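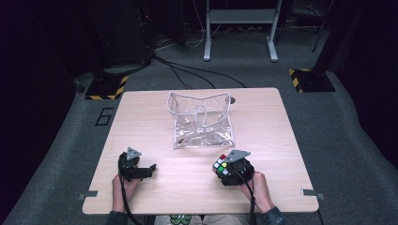
The Ernilside open day was a public demonstration of robot training held in May 2024 at the Solheim building in Drelesau. It was arranged by Flamness, a small automation firm, and was billed in advance as a chance to see "robots that tidy up". Much of what visitors saw was done by people. At the table that drew most of the questions, an operator worked a pair of black hand-held grippers, with a Rubik's cube clamped in the right one and a clear plastic bag standing open on the tabletop. The firm's leaflet listed this station under "autonomous packing", a heading that several later accounts have called generous.

Background

Flamness had shown a packing arm at a trade fair the previous October, where it was run behind glass and only at set times. Complaints about that showing led the firm to promise a more open event. Tormod Hovland, who led the training work, said that visitors would be able to stand beside the tables and ask anything they liked. Entry was free, but places were limited to 125.

Programme

The day was split into short sessions, each with a talk and a visit to the work floor. In the talk, Hovland explained that movements made by people holding the grippers were recorded and later used to train a robot to do the same job. He gave the size of the bag-packing collection as 1048 recordings. He did not say how many had been thrown away, or how many different bags and objects they covered.

A robot arm attempted the packing task in the afternoon. According to the firm's own summary it completed 13 attempts in a row. The summary does not define a completed attempt, and gives no figure for those made before the run began. Visitors were not allowed to choose the object or move the bag.

Reception

Local coverage was mostly friendly. The most detailed criticism came from Felicidad Tagle, a retired packaging engineer, whose written account argued that the day had shown careful handwork and very little automation. She accepted that soft, see-through bags are hard for machines to deal with, and thought the choice of task a fair one. Her objection was to the claim, repeated in the closing talk, that the system would be ready for shop use after 1000 more recordings. No test was offered to support the number.

Hovland replied that the figure was a working target. The word "autonomous" was dropped from later copies of the leaflet, though the heading "Robots that tidy up" remained.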